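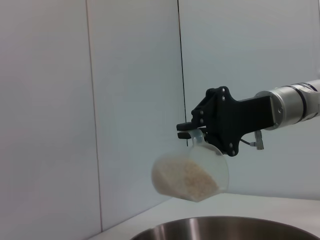 Sanen Rice Washing and Measuring Set
Stainless steel bowl with clear measuring cup
Sold by Fludthorpe Kitchen Supply

Rice is one of those foods that people cook several times a week and still measure with whatever mug happens to be clean. I did the same for years. Then we started stocking the Sanen set, I took one home to try before writing this page, and it has hardly been back in the cupboard. It's a plain steel mixing bowl and a clear plastic cup, and the two of them take care of everything that happens before the heat goes on.

What you get
1 stainless steel mixing bowl, polished inside, with a rounded rim
1 clear plastic measuring cup with a short handle
1 folded card with rinsing and soaking notes

The cup
It's see-through and colorless, so you can check the level of the grain from the side while you scoop. White rice is hard to judge in a white cup, and I hadn't noticed how hard until I used a clear one. Fill it, give it a light tap on the counter, then draw a finger or the back of a knife across the top. Short grain settles more than long grain does, so tap either one the same way each time and your water will come out right.

The handle is stubby, and I've come to like that. The cup can live inside a rice bin with the lid closed, and you don't have to dig around for it. If you have big hands, hold the cup by the body when it's full (mine tends to twist a little if I'm in a hurry and grab only the handle). Pouring is easy. Bring it low over the bowl, tip it slowly, and the grains slide out in one soft heap with very few skipping off across the counter.

The bowl
This is the part I'd buy twice! The inside is smooth and polished all the way down, so stray grains have nowhere to lodge, and a quick swirl under the tap clears the last of them. The rim is rolled over to a rounded edge that's kind to wet hands. There's plenty of room to work in, too. A small batch sits in the bottom like a little hill, and you can push your fingers through it, turn it over and drain off the cloudy water without half your dinner going down the sink.

Steel also doesn't hold smells, at least not in my kitchen. I've mixed a garlicky marinade in ours at lunch and washed rice in it that evening. It does show water spots if you leave it to drip dry, so wipe it with a soft towel if that bothers you. I usually don't get around to it.

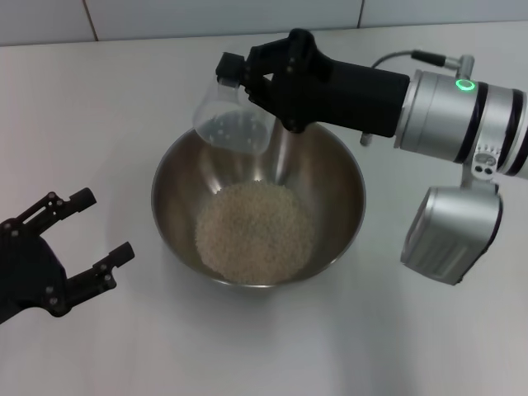

How we use it at the shop
We cook a staff lunch in the back kitchen most working days, and rice is in it more often than not. The routine has settled down to this:

1. Put the dry bowl on the counter next to the rice bin.
2. Measure the rice into the bowl, leveling each cup.
3. Cover with cold water, stir with your hand, and pour the water off right away.
4. Work the wet grains gently with your fingertips, cover again, swirl, drain. Do this 2 more times for everyday white rice, or more if you like it very clean and separate.
5. Leave to soak if your rice calls for it, then drain well in a fine strainer.
6. Tip into the pot, add water and cook.

One small thing about step 3. The first water is the one to be quick with, and after that you can relax. Have the strainer sitting in the sink before you start and you won't be hunting for it with a bowl full of starchy water in your other hand.

Other jobs it does well
Lentils and split peas, which always want picking over, are easy to look through against bright steel. Barley and farro rinse nicely in it. I use mine for salad greens, for pancake batter, and for letting a small amount of bread dough rise on a cool day, covered with a plate. The cup has been drafted into flour duty, and into feeding the birds, and it gets washed in between.

Please don't put the bowl in a microwave, and keep the cup away from hot burners and boiling water. It's meant for dry goods and cold liquids.

Choosing between this and our other bowls
We carry two others that people ask about. The Sobczak bowl is deeper and has drain slots along one side, and it's lovely if you wash rice every single day and never want to touch a strainer. You can't mix batter in it, obviously. The Zateck bowl is wider and lower and comes with a snap lid, so it's better for carrying a potato salad to somebody's house. The Sanen sits between them. If you have room for only one bowl and you cook grains even a couple of times a week, it's the one I'd pick.

Neither of the others comes with a cup. We can sell you the Sanen cup by itself if yours cracks or wanders off, just ask at the counter or add a note to your order.

Care
Wash both pieces by hand or in the dishwasher, with the cup on the top rack. Skip steel wool and gritty powders on either one. The bowl's polish will dull, and the cup will go foggy, and a foggy cup is much less fun to use. For a chalky film inside the bowl, pour in a little white vinegar and warm water, let it stand, rinse and dry. Faint smudges and finger marks on steel come off with a damp cloth and a drop of dish soap. Rub along the grain on brushed pots and pans. On a polished surface like the inside of this bowl, any direction is fine.

If starch has dried onto the cup, soak it in cool water before you wipe. Hot water makes it gluey.

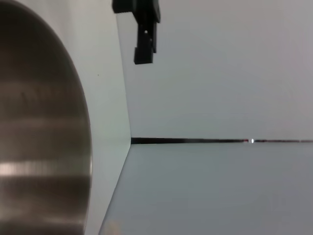

Questions we get

Does the cup match the one that came with my rice cooker?
Possibly not. Cooker cups vary from one maker to the next, so if you cook by the lines inside the pot, keep using the cup that belongs to it. If you cook by ratio, any cup works as long as the rice and the water are measured with the same one.

Can I soak rice in the bowl overnight?
Yes. Put a plate on top and keep it in the refrigerator.

Will it slide around?
There's no rubber base. On a slick countertop, a folded damp dishcloth underneath holds it steady while you stir.

Do you sell the bowl in other sizes?
Only this one for now. A larger size is planned for December, and we'll add it to this page when it's on the shelf.

Is it all right for brown rice?
Very much so. Brown rice needs less rinsing, so you'll be done sooner.

Orders and returns
In stock at the Fludthorpe shop and by mail. Mail orders go out packed in paper, with the cup nested inside the bowl. Unused sets can be returned within 100 days with the receipt. If anything arrives dented or cracked, write to us with your order number and we'll send a replacement, and you don't need to mail the damaged one back.

Cooking schools and community kitchens ordering 6 sets or more should get in touch before ordering so we can set the stock aside.

Page written by Remigiusz Krawczyk, kitchenware buyer
Updated September 4, 2025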